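Transferring old four-track cassettes, wrong speed?
Posted by Bekik, 8 Jan 2019

I finally dug out the demos my band made in high school and every one of them plays back super fast, like chipmunks, with some other song running backwards underneath. I'm using my regular home deck. Are the tapes ruined?

Jaanus Mockus
Nope, they're fine! Most of those little four-track machines used all four tracks in one direction, and a lot of them ran at double speed (mine did). A regular deck only reads two of the tracks, and flipping the tape gives you the other two, backwards. I recorded all four that way, then reversed one pair and lined them up by ear - slow work, and they drift apart after a minute or so.

Borrowing a real four-track is much easier if you can find one.
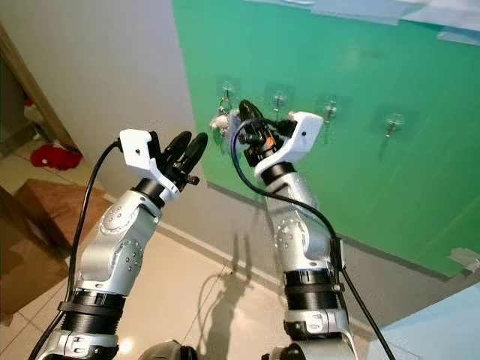
Clean the heads first, and check the belt too. Mine had gone to goo and I nearly lost a whole side of my best songs to it.

Grillus
double speed would make it play slow on a normal deck, not fast. check yours isn't set to high speed dub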